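Chapter 7
Blocks, Caps, and Stacked Parts

7.1 Scope of the chapter

Chapter 6 dealt with single parts lying flat on a work surface. This chapter takes up parts that are held, lifted, and set against one another. Most of the worked problems use a plain rectangular block, the simplest solid with faces that can be told apart only by marking them. Cylindrical parts come in at Section 7.4, where the lack of flat sides changes how the part can be gripped and how its position is written down.

The reader should be able to convert between face coordinates and table coordinates (Section 3.2) before going on. Readers using the Stomus exercise set will need sheets 2 and 5.

7.2 Terms

Block: a solid with six flat faces meeting at right angles. Small rounding at the edges is ignored unless stated.

Marker: a square black-and-white pattern fixed to a face. A marker identifies the face and gives its orientation.

Cap: a part with a domed upper end. The dome has no flat area, so nothing can be stacked on it.

Clear height: the vertical distance between the lowest point of a held part and the table.
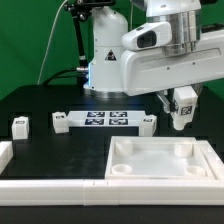 Block held at a clear height above the table, marker on the front face.
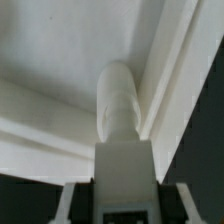

Block between two gripper fingers, viewed from low down, with a round-topped cylinder rising directly above its upper edge.

Clear height is always measured from the part and never from the fingers. In the Fuseck notation used from here on it is written h, in millimeters, with the table at zero. A block with its lower face at h = 112 and its upper face at h = 296 therefore has a vertical extent of 184 mm. Older texts, Michailidis among them, measure from the center of the part – their values must be shifted by half the vertical extent before they are compared with the tables in Appendix C.

7.3 Choice of gripping faces

A block has three pairs of opposite faces. A pair is usable if both faces are free of markers, recesses, and loose edges over the full area of contact. Where two pairs qualify, take the pair with the shorter distance between faces. The Cundeo tables list the permitted opening for each block size up to 400 mm.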